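January, notebook 3, moisture in the Fullholm plaster

Back on the lime plaster drying question. Started 7:40, left at 4.
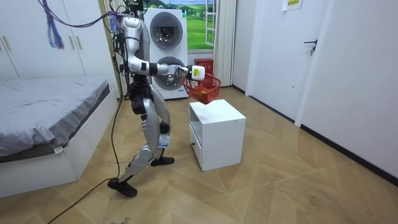

Bedroom, red basket over the white nightstand.

Rocío wants to write up the Fullholm wall as dry and move on to paint. I don't think we have the evidence. What we have is a pin meter, a notebook full of pin meter readings, and a strong wish to be finished before the next job at Jullport starts.

My problem with the pin meter is an old one. It was built for wood. On wood the number means something, because somebody oven-dried a lot of wood and made a table. On lime plaster it gives you a number that looks every bit as official and is on no scale I can name. The leaflet calls it "relative." Relative to what? If I press harder it climbs. If I hit a patch where the old salts have come through, it climbs a lot more, and that patch may be bone dry.

Did the obvious check this morning. Took the offcut slab that has been sitting on the shelf over the heater since before the holidays, the one we all agree is dry. Meter said low, fine. Brushed one half with weak salt water, put it back on the heater shelf until the scale stopped moving, took it off again at lunch. Weight before brushing 2398 grams. Weight after drying, 2000-gram reference mass checked first so I trust the scale, was within a gram of that. Meter on the plain half: same low reading. Meter on the salted half: into the red. Same slab, same shelf, no water in it worth talking about.

So the meter sees salt. Everyone in the trade says they know this, and then everyone goes and reads the meter.

Jamshid's objection, and it's a fair one, is that we don't need the true number, only the trend. Same spots, same pressure, same person, and if the readings flatten out then the wall has stopped drying. I'd buy that if the salts stayed put. They don't. They move toward the surface as the water leaves, so the meter could hold steady while the wall dries behind it, or creep up and scare us for nothing. A flat line might be two things canceling out.

Also the spots aren't the same spots. I looked at the pencil crosses in last month's sketch and some are a hand's width off from the ones on the wall. Whoever redrew them (me, I think) was in a hurry.

Things people have told me prove a wall is dry, with how much I believe them:

- Color has gone even. Believe it for the surface skin only.
- Feels warm to the back of the hand. Depends on the hand and what it was holding before.
- Plastic sheet taped on overnight, no fogging. Better than the others, but if the room and the wall are at the same temperature you may get no fog from a fairly wet wall.
- One week per few millimeters. This is a rule for a climate, and I'd like to know whose.
- Cuervo's data sheet. Gives a drying time with no temperature and no humidity. Useless to me.

What I'd trust is drilling. Take dust from two depths, weigh it, dry it, weigh it again. It makes holes, and Rocío hates holes in finished work, but they're small and they'd sit behind the baseboard. The dust also heats up under the bit and loses water on the way out, so go slow, with a sharp bit, and cap the jar right away. I expect that error to make the wall look drier than it is, which is the direction that hurts us. Write it down next to the result so it doesn't get forgotten.

The other choice is a humidity probe in a sealed hole, left alone for a few days. Cerner lent us one last spring and it went back with a cracked cap. Not going to ask again yet.

Argued with Rocío over coffee. Her point: the last two walls we called dry with the pin meter have held paint fine. Mine: both were clay paint, which would breathe through nearly anything. Fullholm wants a harder finish on the north side. Two walls doing well under a forgiving paint tells us about the paint. She said I'd say that about twenty walls. Possibly.

Agreed for now:

1. No paint on the north wall until there are drilled samples.
2. South wall can go ahead, clay paint only.
3. Pin readings continue, logged as "meter units" and never as percent. The old pages say percent. I've put a line in the margin but left the numbers alone.

Jamshid to sharpen the 6 mm bit or find the new one. Jars are in the drawer under the scale, lids don't all match, check before going out.

Salted slab is back on the heater shelf, marked S on the edge. Please don't use it as a doorstop.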